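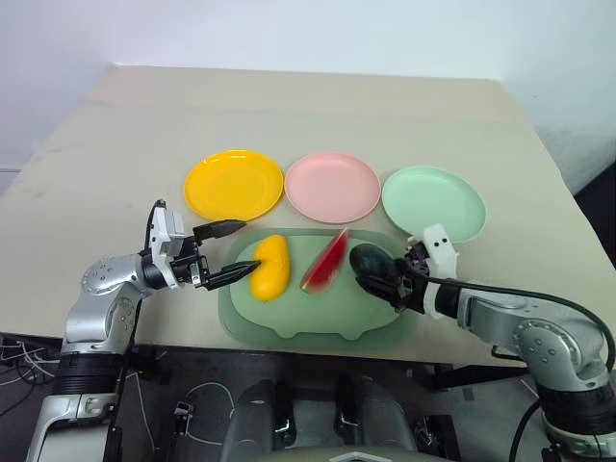
Relside Family Centre, Aranda Street
Indoor and outdoor safety checklist, with comments

Walked by: Nerea Lorente and Chaminda Matubbar
Marks used: OK, WATCH, FIX. "Fine" isn't a mark, whatever it said on the November sheet.

ENTRY AND HALLWAY

Front gate self-closes from fully open: OK
Front gate self-closes from slightly open: FIX
Stops a hand's width short and thinks about it. Jerome has adjusted the spring and would like it noted that he has adjusted the spring.

Gate latch out of reach of a small child: OK

Hallway clear for the full width: WATCH
Clear on the day, apart from prams. The sign reading NO PRAMS PAST THIS POINT had a pram parked in front of it.

Exit sign lit: OK
Torch by the front door works: FIX
Torch present. Batteries absent.

KITCHEN

Hot tap at the children's sink runs warm only: OK
Kitchen door closes behind you: OK
It also closes in front of you if you're carrying a tray. Closer to be slowed a touch.

Fire blanket on its hook, pull tabs hanging free: FIX
Somebody has hung a tea towel over it. Nice tea towel. Wrong hook.

Extinguisher tag current, gauge in the green: OK
Knives in the high drawer: OK
Cleaning products locked up, key elsewhere: FIX
Locked, yes. The key was in the lock.

Fridge thermometer present and read daily: WATCH
Present. The log has the same reading in the same pen for a whole fortnight, which is either a very steady fridge or one busy morning with a biro.

Allergy list on the inside of the cupboard door: OK
Venkatesh has retyped it so that it can be read without knowing who wrote it.

FOOD, REAL AND OTHERWISE

Grapes and cherry tomatoes cut lengthwise: OK
Stone fruit served without the stone: OK
Avocado stones go in the bin straight away, please, and not on the windowsill to be sprouted. We have enough jars.

Plates and bowls free of cracks and sharp rims: OK
Anything split goes in the rubbish, including favourites.
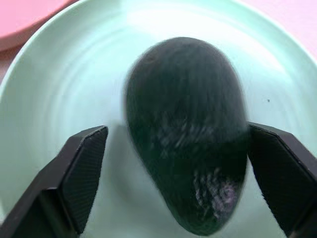

Avocado on the mint-green plate.

Play food checked for splits and loose bits: OK
Anything with tooth marks right through gets retired. Anything with ordinary tooth marks gets washed.

Play food washed at end of week: WATCH
Roster has a gap where school holidays were. 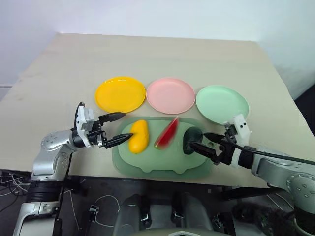
Toy mango and watermelon wedge on the tray.

MAIN ROOM

Shelving fixed to the wall: OK
The Mella bookcase was shaken by both of us in turn and didn't budge. We felt a bit silly.

Blind cords cleated and out of reach: FIX
North window only. The cleat is there. Please wind the cord round it.

Power points covered when not in use: OK
Heater guard on and firm: OK
Heater filter clean: FIX
Could have been knitted into something.

Pisura stacking chairs, feet intact: WATCH
A few are missing rubber feet and walk across the lino by themselves. Marloes has ordered more feet.

First aid kit complete: FIX
Plenty of triangular bandages. No bandaids, the only thing anyone ever takes out of it.

YARD

Sandpit covered overnight: OK
Sandpit raked before use: OK
One spoon found, returned to kitchen.

Soft fall topped up under the climbing frame: WATCH
Kicked thin at the bottom of the slide. Rake it back in until the next delivery.

Shade sail tension: OK
Side fence, no palings loose: FIX
The same paling as last time. It has now been on this list long enough to be given a locker.

FOLLOW-UP

Nerea: torch batteries, bandaids, cupboard key.
Jerome: gate spring (again), paling, kitchen door closer.
Marloes: chair feet, heater filter.
Everyone: prams, tea towel, blind cord.

FIX items get looked at again in 31 days. If you've done one, initial the copy on the office door. Telling Chaminda in the car park doesn't count.

Last updated: 2022-04-19

Contact: the office, extension 323 | © Relside Family Centre | Back to top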